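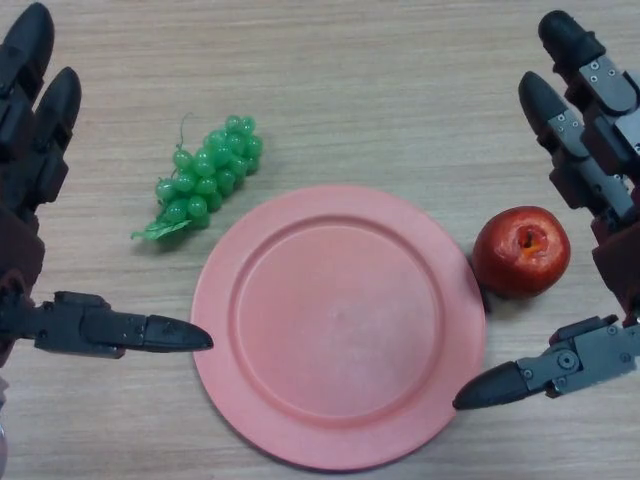 Ieva Lapiņa asked if the sheet can tell her how much she may spend this month without touching her savings. It can, and this was the question that made me write the file in the first place. I copy my answer to her into this README, so that other people can find it.

Personal finance, Spreadsheets, Household budget

# Hila

Hila is a small set of CSV files and one script for households whose income is not the same every month. I am a freelance translator, and my best month can be three times my worst one. Most budget templates start with a fixed salary, so I could not use them.

## What is in the folder

- `income.csv` — one line for each payment received, with the date it reached the account, not the date of the invoice
- `bills.csv` — costs that return every month or every year
- `buffer.csv` — the balance of the account which pays you between good months
- `hila.py` — reads the three files and prints one number

The sample files cover 18 months. They come from my own accounts, with the names of clients removed and all amounts multiplied by one secret factor. The proportions are true, the sums are not. Please do not use them to judge what a translator earns.

## How the number is made

The script takes the last 18 months of income and sorts them from low to high. It drops the 3 highest months and takes the average of the rest. From this it subtracts the monthly bills and one twelfth of the yearly bills. What remains is the amount you may spend.

If the buffer is smaller than two months of bills, the script holds back 50 percent of the result and tells you to move it to the buffer. Leonor Salgado finds this too strict. You can change it in line 41, where the value is called `hold_back`.

## Known problems

Taxes are not included. I put my tax money in a separate account on the day of payment and I enter in `income.csv` only what is left. If you enter the full amount, the number will be too high, and you will be sorry in spring.

Refunds are counted as income. Ľudovít Urban sent a fix for this, but it also removed small real payments, so I did not merge it yet.

Only one currency works. If you are paid in two, convert first, and use the rate of the day when the money came.

A missing month is treated as a month with zero income. This is correct for me — I really had one — but maybe you only forgot to type it.

## How to run

Put the files in the same folder and write `python hila.py`. There is nothing to install besides Python. I run it on Sunday evening, at the end of the month, before I pay anything.

## Changes

Yearly bills are now divided by twelve also when the bill is paid in June. Before, the script counted the June ones two times. Thank you to Yevdokiia Sydorenko for finding it.

The column `note` may be empty.

Questions can go in the comments. I answer slowly, but I read them.

18 comments · 41 shares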